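FEREMVILLE ALLOTMENT AND GARDEN SOCIETY
Minutes of general meeting, 8 May 2023, the long room, Foley Street
Chair: Valquíria Toledo
Minutes: Aidan Ní Mhurchú
Present: V. Toledo, A. Ní Mhurchú, Jailson Arruda, Shu-fen Su, Chia-jung Chou, plus plot holders as per signing sheet (sheet is in the blue folder, two signatures I can't read, please see me)
Apologies: none recieved by start of meeting. One came by text halfway through.

1. Minutes of last meeting
Taken as read. One correction: under Water, "Jailson to remove tap" should say "Jailson to repair tap". He did repair it. Agreed and signed.

2. Matters arising
Gate code. Changed, as agreed. Several people still giving out the old one to visitors and then ringing Valquíria when it won't open. New code is NOT to be written on the gatepost. Someone has already written it on the gatepost. Shu-fen to scrub off.
Skip. Went back two days late, no extra charge made. Next skip in autumn, if we can afford one. No mattresses this time.
Lower path. Still soft by the compost bays. Chippings promised by the tree people, no date. Jailson to chase.

3. Water
Long item. Jailson reported the meter reading is up on the same time last year even with the wet spring. Thinks there is a leak between the top trough and the hedge, ground is boggy there and there is watercress growing which none of us planted. He has dug one hole and found the pipe but not the leak. Would like help digging a second.
Question from the floor on whether the water company is responsible. Not on our side of the meter, no.
Quote from Birico to trace and mend: £462. Includes the tracing, one dig and a new length of pipe. Does not include putting the turf back. Chia-jung asked if we could get another price. Jailson has asked three firms, only Birico came out. Some discussion. Point made that we lose water every week we sit on it.
Proposed Jailson, seconded Shu-fen, that we accept. Carried, one against (plot 6, wished it noted that the pipe should have been replaced when the troughs went in. Noted.)
Until it's mended: turn off at the stopcock when you are last to leave. Stopcock is under the slab with the paint on, lefty loosey. Hosepipes for filling butts only.

4. Slugs
Not on the agenda but took quarter of an hour. Everyone has them. Brassicas very bad on the bottom row, Chia-jung has lost all her early lettuce and most of the second sowing. Methods put forward: beer, wool pellets, going out with a torch, copper tape, ducks. No ducks, see rule on livestock. Nematodes work but dear for one plot, so Shu-fen will take names for a shared order of the Nendodus ones. Soil wants to be warm enough and they have to be used quickly once they arrive, so only put your name down if you will be here to collect. Money up front please. Blue pellets: reminder that the metaldehyde sort are banned and any left in sheds should go to the tip, not the bin.
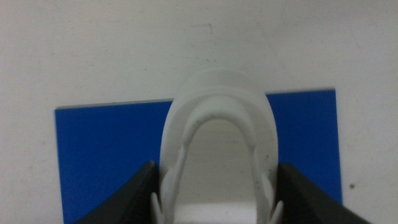 Also a request that people don't throw their slugs over the hedge into the school field. The school has noticed.

5. Plots and waiting list
Three plots given up since last meeting. Two let already, one half plot still free (the shady one at the back, with the bath). Going to next on the list, if she still wants it. Valquíria has left messages.
Uncultivated plots. Inspection done by Valquíria and Chia-jung. Letters to go to holders who have not started. Agreed tone of letters to be freindly first time round, last year's upset people. Anyone who is ill or has had a bad few months should just say and we will hold off, others have offered to keep plots ticking over.
Bindweed on the boundary of two plots, holders disagree about whose it is. Valquíria will go and look with both of them present. Moved on.

6. Plant sale
Date fixed for the last weekend in May. Same place as before, front of the car park, tables to be set up by whoever is there early.
Tomatoes: too many already promised, and all the same variety. Please no more. What sells is chillies, courgettes (one or two plants, labelled), sweet peas, herbs in decent sized pots. Strawberries went in minutes last year.
LABELS. Last year a squash was sold as a cucumber and we heard about it all summer.
Prices left to Shu-fen. She wants everything round numbers so she isn't doing change in pennies. Float needed, she'll sort.
Cakes: list going round, went round, came back with tea on it. Aidan to write out again. Must say if nuts.
Rain plan: under the lean-to, and fewer tables.

7. Shed and tools
The big strimmer is back from service and cuts. Sign it out in the book, bring it back with the guard ON. Small mower not starting, Jailson thinks old petrol. If you use up the fuel say so.
Loppers missing since March. Not blaming anyone, please look in your sheds.
Shed roof felt has lifted at the corner over the seed shelf. Tarp on for now. Work morning to refelt, date depends on weather, will be on the noticeboard.

8. Bees
Enquiry from a local beekeeper about keeping two hives on the rough bit past the bays. Mixed feelings. For: pollination, rough bit is no use for anything else. Against: near the path, one plot holder carries an epi pen, and who deals with swarms. Chia-jung asked what insurance he has. Not known. Agreed to invite him along next time to answer questions, no decision til then.

9. AOB
Bonfires. Not before October, rule has not changed.
Robin nesting in the wheelbarrow behind the shed. Leave that barrow alone please, use the green one.
Spare rhubarb by the gate, help yourselves.
Request for a second bench. Nice idea, no money after the pipe. If anyone has an old one at home let Valquíria know.

Actions
Jailson: accept Birico quote, chase chippings, petrol
Shu-fen: gatepost, nematode list, sale prices and float
Chia-jung: letters with Valquíria, write to beekeeper
Valquíria: half plot, bindweed
Aidan: cake list, these minutes, noticeboard

Next meeting second week of June, same room. Chairs need stacking after, in sixes, not against the radiator.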